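Trollby Sorting Cells: Data Card

Version 2, updated June. Maintained by the Hsieh integration group at the Ovgate site.

Summary

Trollby holds teleoperated and autonomous recordings of tabletop sorting, collected on the same floor where the work used to be done by hand. Each episode covers one tidying task: loose items are picked from the table and placed in a basket or bin. The release also includes shift notes written by operators, with names removed.

Contents

Episodes are grouped by item type. There are 77 task variants and 16 operator note files. Crayons are the hardest group in the set, as they roll when touched off center and their wrappers vary.
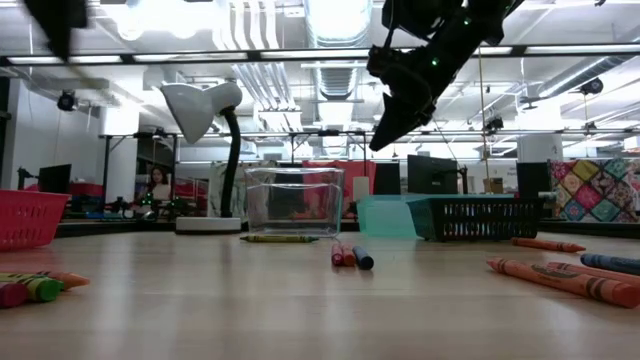
Crayon group: loose crayons, baskets and bins, with a robot arm over the rear of the table.

Changes to the work

Before the cells were installed, sorters stood at one table for a full shift. The job is now split into three roles: teleoperator, resetter and reviewer. Resetters scatter the items between episodes and log the layout. Reviewers label failed grasps and mark the point where a person took over. Staff rotate every 2 hours.

Operator notes report less lifting and more eye strain. Several ask for longer breaks after review blocks. Pay grades for resetters were still under discussion at the time of release, and the notes on that subject are left in.

Known limits

Lighting changes near the ceiling strips are not corrected. Background areas include other workstations. Friday episodes are fewer because of maintenance. Success labels for some 100 episodes were set by a single reviewer.

License and contact

Research use only. Send label corrections to the Gasamov issue tracker with the episode number.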